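Sistenero Works Council – Minutes of the September Meeting
2 min read
Posted in September by the Works Council Office, Clarnier site

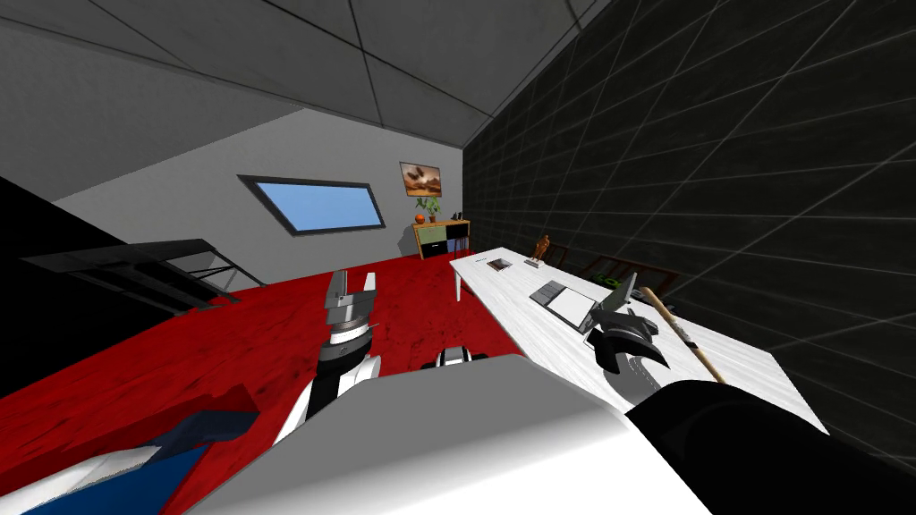
Simulated view of the two-armed unit at a white table, with a thin wooden stick near the right gripper.

1. Opening
The chair opened the meeting at 2:00 p.m. The minutes of the previous meeting were approved with one correction to the overtime figures for the packing hall.

2. Two-armed unit in finishing
Management presented the plan to place a two-armed robot in the finishing department. Work is at present confined to simulation, under the Khasawneh project. The simulated room is furnished with a cabinet, a chair and a long table, and does not reproduce the finishing hall. Employee representatives asked that the actual benches be modeled before any decision on floor space is taken. Management agreed.

3. Effect on positions
The department has 17 employees. Management stated that five would move from handling to setup and inspection, with no change in pay grade. The representatives noted that inspection is done standing and that two of the current handling posts are reserved for employees with medical restrictions – these must be kept or replaced by equivalent posts. Management will reply in writing.

4. Training
Bestetti will deliver the operator course. Hours are to be counted as working time, including for the night shift. The council asked that the course be open to temporary staff. No agreement was reached and the item is carried over.

5. Monitoring of work
The council requested confirmation that data recorded by the unit will not be used to assess individual output. Management accepted the principle. Wording is to be added to agreement no. 1173 before the unit is installed.

6. Other business
The locker room drain has been reported again under work order 3163. The break room microwave will be replaced.

The meeting closed at 3:40 p.m.

5 shares | 0 comments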